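Vondstead Pouring League
From the Vondstead student societies wiki

The Vondstead Pouring League is a student robotics competition in which teams program a pair of robot arms to serve canned soft drinks into plastic cups. It is held each January at Vondstead, and has been described in its own rulebook as "a test of bimanual coordination" and in the building's cleaning log as "again."

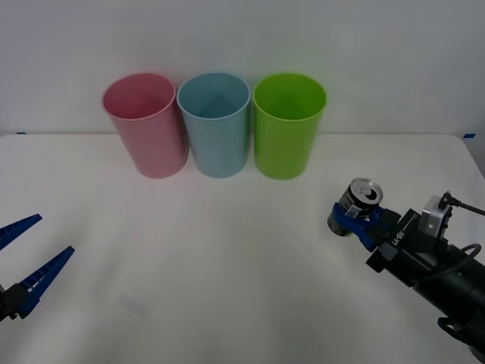
History

The League grew out of a second-year automation class taught by Angus Urquhart, who had grown tired of grading block stacking. His original assignment asked students to open a can and pour it. Opening was dropped after the first term, when the pull tab defeated every group in the class and one group's laptop. Cans have been handled sealed during practice ever since, and are opened by a human referee before a scored run.

The class exercise became a competition when Taras Demchenko, then a student, argued that his 11 out of 20 was the best grade in the room and ought to come with a trophy. Urquhart supplied one. It is a cup.

The first season had 2 entries, both of which finished second under a scoring system that was later revised. Polyxeni Katsaros rewrote the rules over the following summer and is generally credited with the format still in use, as well as with the ban on carbonated practice liquid, known as the Katsaros Amendment.

Format

Each team works at a white table with two arms mounted at the near side. Plastic cups are set out toward the back. The teams' grippers are printed in the workshop from a shared design, and teams may change the fingers but not the wrist. Blue is the usual color, the workshop having once received a very large order of blue filament and no other.

A run has three parts. In the approach, an arm must pick up the can and bring it to the cups without knocking one over. In the pour, the can is tipped over a cup named by the referee. In the return, the can goes back on the table standing up, a step that teams tend to leave until the last evening and that accounts for most of the lost points in League history.

The second arm may be used for anything the team likes. Steadying the cup is the textbook answer. Many teams park it out of the way and refer to it in their reports as a "reserve manipulator."

Tape on the table is used for checking camera alignment before a run. Moving it, leaning on it, or picking at it while waiting for software to load carries a penalty of 9 points.

Scoring

Points are given for liquid in the correct cup and taken away for liquid anywhere else. Liquid in the wrong cup counts as half a spill, a ruling that took most of an afternoon and is still brought up. There is no bonus for speed. One was tried for a single season and removed at the request of the people sitting in the front row.

The record is 3973 points, set over a full season by the team Madside. The figure is disputed by Jotum, whose members maintain that one of Madside's best pours was made while the referee was looking for a towel.

Notable teams

Madside is the most successful team in the League. Its approach is slow, heavily rehearsed and dull to watch, and its members have said they take this as a compliment. The team was founded by Vasiliki Fragkou, who taught the arms by guiding them through the same pour by hand until she could no longer stand the sight of a cup.

Jotum is known for ambitious control software and for the longest written appeals. It introduced the two-handed pour, in which one arm lifts the cup to meet the can. This has worked in competition once. The team's account of the event runs to several pages.

Vlachopoulos was named after a sandwich shop near campus in the hope of sponsorship. None was offered, but by the time this became clear the shirts had been printed.

Reception

Opinion among the faculty is mixed. Kálmán Vida, who took over the class from Urquhart, has defended the League as the only part of the course in which students discover friction for themselves. A can held too loosely slides in the fingers as it tips, a can held too tightly dents, and the range in between gets narrower as the can empties. Several graduates have cited this as the most useful thing they learned, although one of them now works in insurance.

The League does not pay for lunch.

See also

Block stacking (discontinued)
Katsaros Amendment
List of appeals by Jotum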